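Grants > Small Community Awards > Progress Reports > Nedthorpe Reading Aloud

Hi Reshma, and hello to everyone at Parari who reads these!

May already, so you're due our halfway report. The short version is that the reading sessions are running, people keep coming back, and we've spent less on books than I told you we would (more on that further down).

We now have 15 regular readers who go out in pairs to the two care homes and to the sheltered flats on Pretorius Street. Between them they've put in 132 sessions since the award came through. Marthinus Masilela keeps the schedule, and he's been very patient with me every time I swap somebody's slot at the last minute.

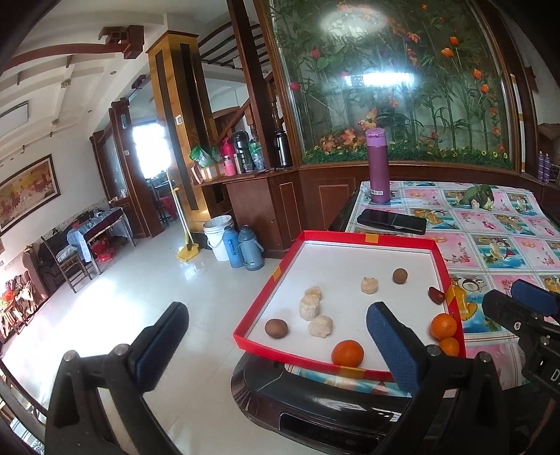 The flats have been the surprise of the year. I had them down as the hard one, with no proper lounge and a front door buzzer that works when it feels like it, and now it's our fullest group. They asked for Westerns. We'd bought a whole shelf of poetry! So Dineo Rampersad went through the library sale and came back with a box of paperbacks, and they've been tearing through them ever since.

Training went fine too. Igor Kadlec ran both evenings and got everyone to slow down, which sounds easy until you hear yourself on a recording. We've added a bit on reading for people with hearing loss, and I'd like to run that part again in the fall for the newer folks.

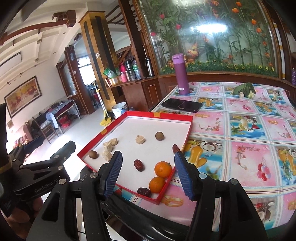 On money, we've spent $1336 so far, most of it on large-print books, training and bus fares. The large-print ones cost a lot new, so buying used has helped. Refreshments come out of our own pocket and I don't plan to ask you for them. We keep it simple anyway, a tray with a few oranges and some dark red dates does nicely, and it gives people something to chat over when a chapter ends. What I would like to do is move part of the leftover book money into bus fares. The run out to Dresel House takes two buses each way and the readers shouldn't be paying for it themselves. Could you let me know if that needs a form?

One thing hasn't worked. The Saturday-style family session we promised never got going, as we couldn't find a time that suited the homes and the grandkids both. Oratile Kekana is talking to the elementary school about an after-school slot at 3:30, and I'll send you a note once they've answered.

Thanks again for backing us, and come listen in whenever you like!

Last updated: May

Related items
Nedthorpe Reading Aloud: original application
Moving money between budget lines
Progress report: Dresel Garden Club
Final report checklist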